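# Gredo mattress and headboard, five months in

I bought the Gredo in the cream cover with the separate gray headboard panel. The pair went into a large open room with gray carpet.

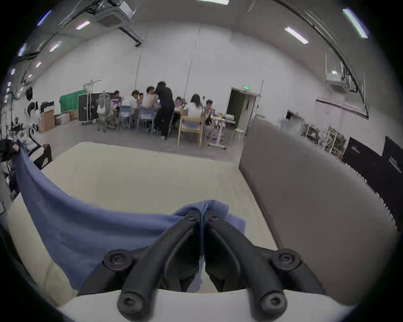 The mattress is on the firm side. I weigh 200 pounds and don't sink much, even near the edge when I sit to put on shoes. The quilting is thin. Sheets slide on it, and a light one works its way off the corner by morning, so buy deep fitted ones. I use a Jivura set now and it stays put.

The headboard is soft enough to lean on with one pillow. Its fabric picks up lint. A damp cloth takes most of it off.

Delivery cost an extra 100 dollars and the driver left both boxes at the door. The factory smell lasted 5 days with the window open.

I would buy the mattress again. For the headboard I'd look at Gorkness first, whose panels have a cover you can unzip and wash.

Edileuza Lins
November 21, 2018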